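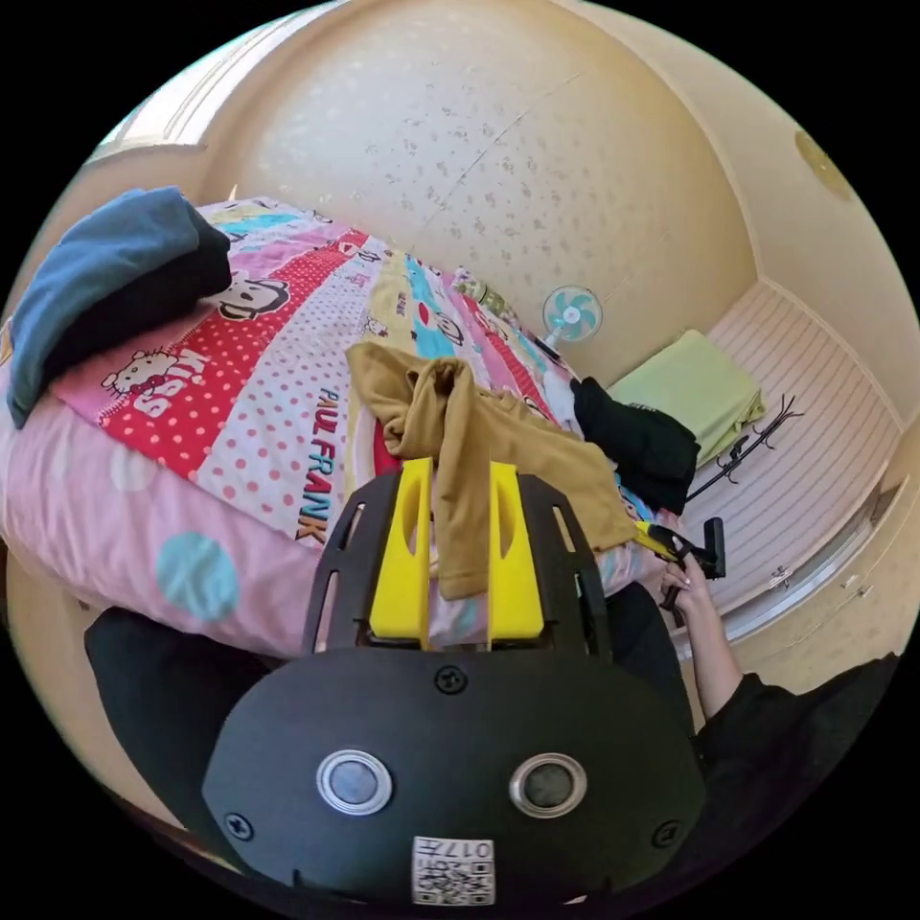 Creasing (textiles)

Creasing, also called wrinkling, is the formation of lasting bends in a fabric after it has been folded, crushed or compressed. A crease may be unwanted, as in a shirt left in a pile, or made on purpose, as in a pleated skirt or the front line of dress trousers. The ability of a fabric to return to a flat state is known as crease recovery. It depends on the fiber, the yarn, the weave or knit, the finish, and the moisture and temperature at which the fabric was bent.

Mechanism

When a fabric is folded, the fibers on the outside of the bend are stretched and those on the inside are compressed. If the strain is small and brief, most of it is recovered once the load is removed. Under a larger or longer strain, part of the deformation remains.

In cellulose fibers such as cotton, linen and viscose, neighboring polymer chains are held together by hydrogen bonds. Bending causes some of these bonds to break and re-form in new positions, which hold the fiber in its bent shape. Water speeds up the process by entering the less ordered regions of the fiber and allowing the chains to slide. A cotton garment that dries while folded therefore keeps its creases more strongly than one folded dry.

Wool recovers well from bending because its protein chains are coiled and cross-linked by sulfur bonds. Polyester absorbs little water and is stable at room temperature, but it will take a firm crease if it is bent above its glass transition temperature and cooled in that position. This property is used in permanent pleating.

Friction between fibers and yarns also resists recovery. A tight weave leaves the yarns little room to shift and tends to crease more sharply than a loose weave made of the same yarn. Knitted fabrics generally crease less than woven ones, as their loops can change shape without bending the fibers severely.

Measurement

Two main approaches are in use. In the recovery angle method, a small strip of fabric is folded, held under a set weight for a fixed time and released. The angle between the two arms is read after a rest period. A reading of 180 degrees represents full recovery and a reading of zero represents none. Warp and weft directions are tested separately and the results are often added together.

In the appearance method, a larger specimen is crushed or laundered and then compared by eye with a series of reference replicas under angled light. The result is a grade. Appearance grades agree better with the opinion of wearers but vary more between observers.

The Kakumance procedure combines the two. A specimen is loaded with a weight of 300 grams, released, and graded after its recovery angle has been recorded to the nearest 2 degrees. Natnael Admasu applied the procedure to 1,474 specimens of plain-woven cotton and found that the angle predicted the grade poorly in lightweight cloth, where drape alters the look of the surface. 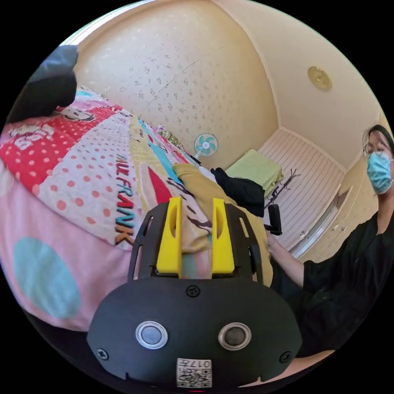 Results from any of these methods are valid only when the specimens have been conditioned beforehand. Cotton tested in humid air gives a lower angle than the same cotton tested in dry air, and comparisons between laboratories require a common temperature and relative humidity.

Finishes

Crease-resistant finishes for cotton work by forming chemical cross-links between cellulose chains. The fabric is padded with a resin solution, dried and then cured with heat. Early finishes were based on urea and formaldehyde. Later compounds released less formaldehyde, and polycarboxylic acids have been studied as replacements that release none.

Cross-linking reduces tensile strength, tear strength and resistance to abrasion. In the Assefa abrasion trials, cotton treated with the Clilar finish was rubbed for 3,000 cycles and lost more mass than untreated cloth from the same roll. The Grimex finish, applied at a lower concentration and followed by a silicone softener, gave a smaller loss and a smaller gain in recovery angle.

Removal

Unwanted creases are removed by reversing the conditions that formed them. Heat and moisture loosen the structure of the fiber, pressure or hanging weight flattens it, and cooling or drying fixes the flat shape. Steam is effective on wool without direct pressure. Linen usually needs a hot iron while still damp. Synthetic fabrics are pressed at lower settings to avoid glazing.

See also

Drape (textiles)
Durable press
Glass transition
Ironing
Pleat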